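Is your bedtime magnesium doing anything besides making your urine expensive?

My neighbor swears by hers. She takes it at 9:30 with a glass of tart cherry juice, then a spoonful of honey, then a tea that smells like a barn, and she sleeps like a stone. She is also 71 and walks four miles a day, but the magnesium gets the credit.

I have been a poor sleeper since college, so I gave the whole shelf a fair trial this June. First came Clarkero, a powder that turns water the color of a swimming pool and tastes like a lime somebody described over the phone. The label promises "deep cellular calm." My cells were calm. I was up at 2 a.m. reading about the Ottoman postal system.

Next was Grirkix, a gummy. You are supposed to take 2. They are delicious, and therein lies the problem with putting medicine in candy. I also tried Nemley drops under the tongue, 30 of them, which I kept losing track of at 17 and having to guess.

Mathis Sabatier, a sleep coach in Villanueva, listened to all this with great patience and then asked what time I drank my last coffee. I said four. He asked if I meant four o'clock or four cups. I said yes.

His advice was so dull I almost didn't write it down. Get up at the same hour every day, even after a terrible night. No coffee past noon. Go outside in the morning and let some light hit your face. If you're lying there stewing, leave the bed and do something boring until your eyes get heavy. Check with your doctor before adding any supplement, especially if you take other pills, and mention it if you snore loudly or wake up gasping. He charged me $100 for this and I'd like to resent it more than I do.

I'm in week 3 now. The afternoons without coffee are long and I have been short with the cat. But I slept until six twice, and on the other nights I at least woke up annoyed at a reasonable hour. The Clarkero is still in the cupboard if anyone wants it. My neighbor has already said no. 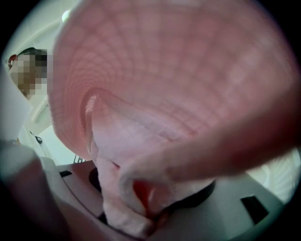 She did take the gummies, though, and reports that they go very well with the tea.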